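Pacheco recupera la fiesta de la cerámica y el menaje tras dos años sin celebrarla

Pacheco volverá a tener en junio su mercado de cerámica y menaje de cocina, suspendido durante dos ediciones por las obras de la plaza. El Ayuntamiento confirmó ayer que los puestos se instalarán en el paseo del río, entre el puente viejo y la antigua estación, y que el horario será de diez de la mañana a nueve de la noche.

La organización corre de nuevo a cargo de Disura, la asociación comarcal de artesanos, que ha recibido 735 solicitudes de taller para todo el fin de semana. Las plazas se adjudicarán por sorteo y las listas se publicarán en el tablón municipal y en la página web de la asociación. Quienes se queden fuera pasarán a una lista de espera.

El mercado tendrá dos zonas. En la primera estarán los alfareros, con piezas de barro vidriado, gres y porcelana. La segunda se reserva para la loza de diario, los esmaltados y los utensilios de madera - tablas, cucharas, perchas para tazas y morteros - que hasta ahora se vendían mezclados con el resto. Según Disura, los visitantes pedían desde hace tiempo una separación más clara.

El presupuesto municipal no crece respecto a la última edición. La novedad está en el transporte: habrá una lanzadera gratuita desde el aparcamiento de Grosside, con salidas cada media hora, y el paseo quedará cerrado al tráfico desde primera hora. El autobús de línea mantendrá su recorrido, aunque la parada del puente se trasladará a la calle de la estación.

Tazas y soportes de madera.

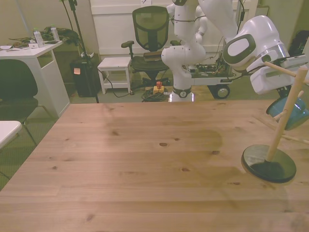
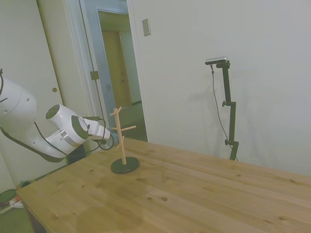
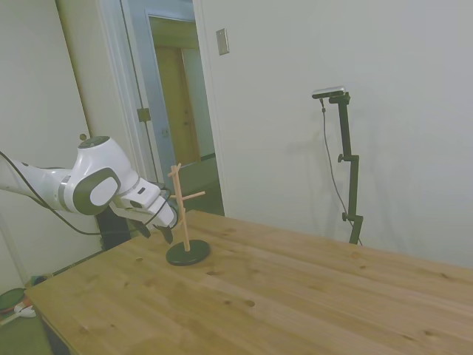
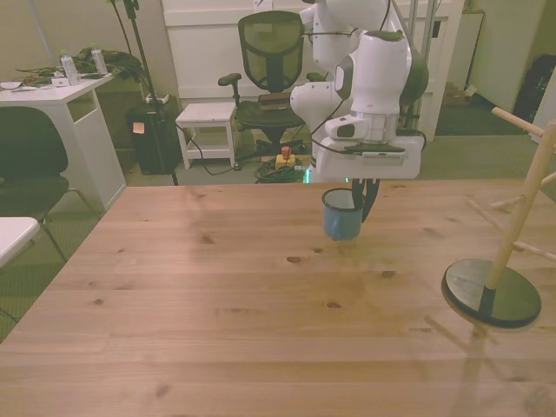 El Ayuntamiento prevé un aforo máximo de 2.000 personas en el tramo central del paseo. Si se alcanza, la policía local regulará la entrada desde el puente viejo. En caso de lluvia, los talleres pasarán al pabellón de deportes y los puestos seguirán en su sitio, bajo carpa.

También regresa el concurso de torno, que se disputará a las seis de la tarde frente a la estación. La inscripción es gratuita y puede hacerse hasta media hora antes. El jurado valorará la regularidad de la pieza y el acabado, y el primer premio será un horno pequeño cedido por los talleres Stulo.

Los vecinos del paseo recibirán un pase para entrar y salir de sus garajes. Podrán recogerlo en las oficinas municipales, en horario de mañana, a partir de mayo.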